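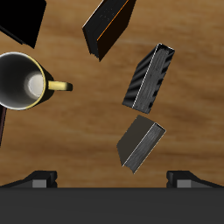

4.2 Comparison of the two finger sets. The arm, the controller and the start poses were kept the same for both finger sets, and only the last link of the gripper model was changed. The Wurketti fingers open to a wider stroke, and the Dekside fingers have a softer contact model. In the wrist view, the light-gray pads on the inner sides of the fingers are visible with the books in view, so the policy can use their position directly. We ran 375 episodes for each set. 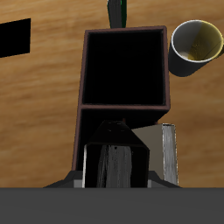
The second source of difference is the placing phase. A placement was accepted when the book stood inside a compartment and the fingers could open again without contact with the wall. This condition is strict for an organizer with thin walls, and when the gripper is close in front of the lower compartment, its own housing and fingers hide part of the opening. For this reason we gave the controller a second, fixed camera. With the wrist camera alone, the Dekside set failed 40 times in placing, and with both cameras 18 times.

Figure 7. Wrist camera, start of episode (top); wrist camera, placing (middle); fixed camera, binder task (bottom).

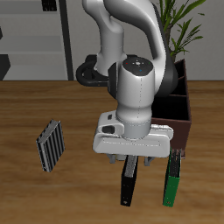 Ognjen Kos remarked, after reading a draft of this section, that the friction values of the two finger sets should be matched before any claim on stroke is made. We agree with this, and the matched runs are reported in Section 4.3.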